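발표자 노트
작은 가방과 파우치의 분류, 배치, 재포장
발표: 카순 사마라쿤(Kasun Samarakoon), Lirnadton 물품관리팀
2021년 6월 27일

슬라이드 1. 제목

인사는 짧게. 소속과 담당 업무만 말한다. 담당은 소형 직물 제품, 즉 손가방, 끈 조임 주머니, 지퍼 파우치, 안경집 정도 크기의 물건이다. 여행가방과 배낭은 오늘 범위가 아니다. 관련 질문이 나오면 스와보미르 비소츠카(Sławomir Wysocka)의 오후 발표로 안내한다.

용어를 먼저 고정한다. 이 발표에서 "가방"은 입구가 열린 상태로 세울 수 있는 것, "파우치"는 눕혀서 보관하는 것이다. 재고 시스템 Butum의 품목 구분과는 다르다. Butum에서는 손잡이 유무로 나누기 때문에 같은 물건이 다른 이름으로 잡힐 수 있다.

슬라이드 2. 범위와 수량

Walczak 창고의 소형 직물 품목은 1월 기준 2,836점이었다. 현재 등록 수는 3,048점. 증가분은 대부분 Fitlow 라인의 소형 파우치다. 선반은 늘지 않았다. 수량 이야기는 여기서 끝내고 그래프는 넣지 않는다. 배포 자료 뒤쪽에 표가 있다.

늘어난 물건의 부피는 크지 않다. 시간이 걸리는 쪽은 식별이다. 접힌 파우치 둘이 겹쳐 있으면 경계가 보이지 않고, 손으로 들어 봐야 수량을 확인할 수 있다. 검수 담당자가 가장 자주 적는 메모도 "겹침"이다.

슬라이드 3. 작업면

작업면은 물건을 펼쳐 놓고 확인하는 판을 말한다. 조건은 평탄도, 마찰, 색의 순서로 설명한다.

평탄도: 판이 휘면 둥근 물건이 한쪽으로 모인다. 직물 제품만 다룰 때는 문제가 작지만, 금속 장식이 달린 파우치는 장식 쪽이 들려 기울어진다. 판을 교체할 때 대각선 방향으로도 자를 대 볼 것.

마찰: 지나치게 매끄러운 판은 얇은 주머니를 밀 때 함께 미끄러진다. 지나치게 거칠면 올이 걸린다. 나무판을 쓸 경우 결 방향을 작업자의 당기는 방향과 맞춘다. 모서리는 사포로 정리하고, 가루를 닦은 다음에 물건을 올린다. 새로 칠한 판은 냄새가 빠질 때까지 직물 근처에 두지 않는다.

색: 판의 색은 물건과의 명도 차이로 고른다. 색상 차이만 보고 고르면 실패한다. 황갈색 가방과 적갈색 판은 색 이름은 다르지만 둘 다 따뜻한 계열이고, 조명이 약하면 윤곽이 흐려질 수 있다. 검은 파우치는 대부분의 나무판에서 윤곽이 분명하다. 대신 표면의 주름과 지퍼 위치가 어둡게 뭉친다. 윤곽이 보이는 것과 표면이 보이는 것을 따로 점검하라고 강조한다.

(질문이 자주 나오는 부분. 흰 판을 쓰면 되지 않느냐고 물으면, 흰 판은 밝은 면 주머니를 놓았을 때 같은 문제가 생긴다고 답한다. 판을 두 장 두고 바꾸는 현장도 있다. 교체 시간이 부담되지 않으면 그쪽이 낫다.)

슬라이드 4. 배경과 칸막이

작업면 주위의 벽은 물건이 바깥으로 밀려 나가는 것을 막고, 뒤쪽 풍경을 가린다. 세 면을 막고 앞면을 여는 구성이 기본이다. 앞이 열려 있어야 물건을 넣고 빼는 동선이 짧다.

벽면은 밝은 색을 권장한다. 빛이 되돌아와 물건 옆면의 그림자가 옅어진다. 무늬는 선택 사항이다. 벽돌 무늬처럼 가로줄이 일정한 표면은 물건 높이를 눈으로 비교할 때 기준선 역할을 한다. 옆벽이 비스듬히 보이는 자리에서는 줄이 뒤쪽으로 모이므로 높이를 옆벽 기준으로 읽지 않는다. 높이는 뒷벽에서 읽는다.

홈이 있는 벽면에는 먼지가 쌓인다. 면 보풀이 특히 잘 붙는다. 마른 솔로 위에서 아래로 쓸고, 마지막에 바닥판을 닦는다. 순서를 바꾸면 바닥판을 다시 닦아야 한다.

기둥은 모서리에 둔다. 홈이 있는 알루미늄 기둥은 칸막이를 위아래로 옮기기 쉽지만 홈에 끈이 끼는 일이 있다. 조임 주머니는 끈을 안으로 넣은 뒤 올릴 것.

슬라이드 5. 펼쳐 놓기

사진을 띄운 채 설명한다. 적갈색 나무판, 흰색 계열의 벽돌 무늬 벽, 판 가운데 근처의 황갈색 가방과 검은 파우치 모양의 물건을 기준으로 이야기한다. 앞에서 말한 색 대비를 이 두 물건으로 비교하게 하고, 청중에게 10초 정도 볼 시간을 준다.

두 물건의 색이 크게 다르므로 하나의 조명 설정으로 둘 다 확인하려면 밝기를 중간에 두게 된다. 검은 쪽에 맞춰 밝기를 올리면 황갈색 표면의 결이 날아간다. 반대로 낮추면 검은 쪽은 외곽선만 남는다. 우리 팀은 밝은 물건을 먼저 확인하고 조명을 올린 뒤 어두운 물건으로 넘어간다.

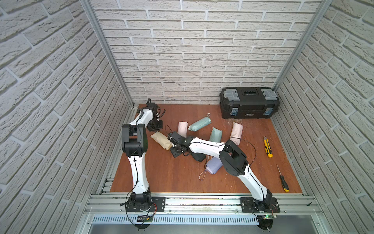
슬라이드 6. 배치 규칙

규칙은 네 가지다. 슬라이드에는 제목만 있고 설명은 말로 한다.

첫째, 간격. 물건 사이에 손가락이 들어갈 만큼 띄운다. 부드러운 가방은 놓은 뒤에 옆으로 퍼지기 때문에 놓는 순간의 간격을 믿지 않는다.

둘째, 입구 방향. 입구는 한쪽으로 통일한다. 왼쪽이든 오른쪽이든 상관없고, 같은 판 안에서만 같으면 된다. 입구가 없는 물건은 라벨을 기준으로 삼는다.

셋째, 끈과 손잡이. 본체 아래로 접어 넣거나 위에 올린다. 옆으로 늘어뜨리면 이웃한 물건의 손잡이와 얽힌다. 얽힌 상태에서 하나를 들면 둘이 같이 올라오고, 기록에는 하나로 남는다.

넷째, 어두운 물건의 위치. 검은색과 남색은 벽에서 떨어뜨린다. 벽 아래 그림자와 겹치면 크기를 실제보다 크게 판단하는 경우가 있다. 가운데 자리를 어두운 물건에 먼저 배정하고 밝은 물건으로 둘레를 채운다.

여기서 한 번 멈춘다. 넷째 규칙은 작년 자료의 내용과 반대다. 작년에는 가운데에 큰 물건을 두라고 했다. 그 규칙은 폐기했고, 구판 안내문이 벽에 붙어 있는 곳은 떼어 달라고 요청한다.

슬라이드 7. 들기와 옮기기

직물 제품은 들 때 모양이 바뀐다. 세워 둔 가방은 입구 가장자리를 잡으면 한쪽이 처지고, 내용물이 있으면 처진 쪽으로 쏠린다. 가능한 한 봉제선이 겹친 부분을 잡는다. 원단이 두꺼워 자국이 덜 남는다.

파우치는 긴 변의 중간을 잡는다. 지퍼 손잡이를 잡고 드는 습관은 금지 항목에 넣었다. 불량 반품 사유 중 지퍼 이탈이 계속 올라오고 있고, 창고 안에서 생긴 것과 사용 중에 생긴 것을 나중에 구분할 방법이 없다.

옮기는 높이는 벽 높이보다 낮아도 된다. 이웃 물건 위를 지나갈 때만 충분히 올린다. 판 위에서 끌지 말 것. 나뭇결에 바닥 면이 쓸리면 밝은 원단에 줄이 남는다.

슬라이드 8. 재포장

확인이 끝난 물건은 원래 봉투로 돌리지 않고 새 봉투에 넣는다. 원래 봉투는 입구 접착면에 보풀이 붙어 다시 닫히지 않는 경우가 많다. 봉투 크기는 접은 상태의 폭에 한 단계 여유를 둔다.

접는 횟수는 가방마다 다르지만 이미 있는 접힘선을 따른다. 새 접힘선을 만들지 않는다. 충전지는 입구 쪽부터가 아니라 바닥 모서리부터 채운다. 바닥이 비면 세웠을 때 주저앉는다.

라벨은 봉투 바깥 오른쪽 위. Butum에 수량을 입력한 다음 상자를 닫는다. 먼저 닫고 나중에 입력하는 방식으로 운영하던 Walczak 2층은 상자를 다시 여는 일이 한 주에 7건을 넘는 때도 있었다. 입력 순서를 바꾼 뒤의 집계는 아직 정리되지 않았으므로 개선 폭은 말하지 않는다.

슬라이드 9. 남은 문제

반투명 파우치. 판의 색이 비쳐서 본체 색이 다르게 기록된다. 현재는 흰 종이를 한 장 깔고 확인하지만 종이가 움직인다. 고정 방법을 시험 중이다.

세트 상품. 큰 파우치 안에 작은 파우치가 들어 있는 품목은 펼칠 때 분리할지 그대로 둘지 기준이 현장마다 다르다. Lirnadton 내부 기준은 분리 후 확인, 결합 후 포장이다. Fitlow 쪽 담당자는 분리하지 않는 쪽을 선호한다. 합의 전이므로 양쪽을 모두 소개하고 결론은 내지 않는다.

광택 원단. 밝은 벽이 표면에 비쳐 밝은 띠가 생긴다. 얼룩으로 잘못 기록된 사례가 있다. 의심되면 물건을 돌려 놓고 다시 본다. 띠가 따라 움직이지 않으면 반사다.

슬라이드 10. 질의응답

예상 질문은 판의 규격, 솔의 종류, 봉투 단가. 판의 규격은 배포 자료 4쪽에 있다. 단가는 구매팀에 문의하도록 안내한다. 시간이 남으면 슬라이드 5로 돌아가 사진을 다시 띄우고 조명 순서에 대한 질문을 받는다. 다음 발표자의 자료를 불러와야 하므로 종료 2분 전에는 연결을 해제한다.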